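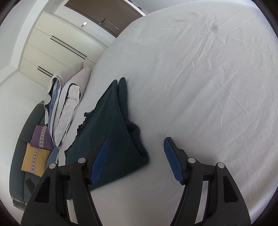

Why does a blanket take longer to fold than a sweater of the same weight?
The main reason is size. A blanket has to be turned and lined up at the far corners, so the person folding walks to the other side of the bed. A sweater can be folded from one spot.

Our project looked at folding soft items on a bed, as people do at home when they have no large table. The group was Anouk Willems, Costel Vlachou and Nokuthula Fourie. Tineke Mulder supervised and read the first draft in May.

Method

We folded two kinds of items, blankets and knitwear. Each item was laid flat on the bed, folded, checked and opened again. We did 200 folds over 18 sessions. A fold passed if the edges met within 2 cm on all sides. Times were written on paper and typed up the same evening.

Blankets were folded in half lengthwise, then in half again, then in thirds. Fleece holds a crease badly and the top layer slides if it is pulled too fast. Costel found it easier to press the first fold down with the forearm before starting the second.

For sweaters the sleeves come first. The sweater is spread out with both arms extended, each sleeve is crossed over the body, and the bottom is brought up to the shoulders.

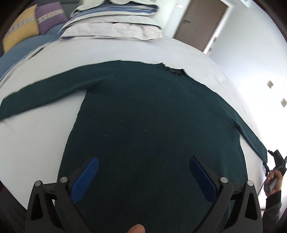
Figure 2. Green knit sweater spread out on a white sheet, sleeves extended.

Results

Sweaters passed more often than blankets. Most failed sweater folds came from a sleeve that was bunched at the elbow. Most failed blanket folds came from the last step, where the layers are thick and the corners shift.

Total folding time was 3,906 seconds, not counting breaks. The Thursday sessions were slower because we were still changing the order of the steps.

Next time we would test fitted sheets as well, and use one bed height throughout.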